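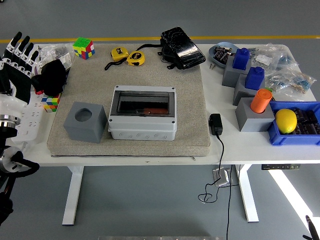
mossyplank wrote:
Sorry, but I can't see how the new null checks in Lendum are a step back. I moved our whole codebase over last week and it caught two real bugs on the first build. Proper bugs, ones customers had been ringing up about!

teapot_tim
Apr 18, 2021

Well, good for you, mossyplank, but how big is your codebase? I switched strict mode on for the Irkgate booking code last night and got 3,831 warnings. I went to bed. This morning I put the old compiler back and everyone was happy again.

I'm not against the idea. I just think a point release is the wrong place to turn it on by default. It should have waited until September with the rest of the breaking stuff.

hedgerow
Did you run the migration tool first? It's in the same download, you just have to build it yourself (the readme is hopeless, look in the tools folder).

teapot_tim
I did, yes. It got me down to 3,151, so that's 680 gone and all of them the easy ones. It wraps everything in a default value, so now a missing postcode is an empty string and the code carries on as if all is well. I'd sooner have the crash.

mossyplank
That's a fair moan about the tool. It's not a moan about the language though. You can pass it --no-defaults and it leaves a marker instead, and then you go through the markers by hand. Dull work, I'll give you that. I had the radio on.

quietfern
Can I ask a daft question – does any of this touch generics? I've got a list type that takes an optional and since the update it won't compile unless I spell the type out in full every single time. Old code:

let rows = List.of(first, maybeSecond)

Now it says "cannot infer element type". Worked fine in the last version.

hedgerow
Not daft, I hit the same thing. Put the type on the left and it's happy:

let rows: List[Row?] = List.of(first, maybeSecond)

There's a bug open for it on the Sorkow tracker, with 13 people on it last time I looked. Add yourself if you can.

quietfern
Ta, that did it. Ugly, but it builds.

teapot_tim
See, this is my point. Why should she have to write that?

mossyplank
Because it's a bug, Tim, and it's been reported. You can't blame the null checks for inference being a bit broken, they're separate passes.

teapot_tim
They shipped in the same release! I'll blame who I like. Anyway the Odukoya plugin doesn't understand the new syntax yet either, so half my editor is red whether the code is right or not.

hedgerow
Plugin's fixed on the nightly channel. You need to clear its cache after updating or it keeps showing the old errors.

teapot_tim
Right, I'll give that a go tonight. Still not turning strict mode on.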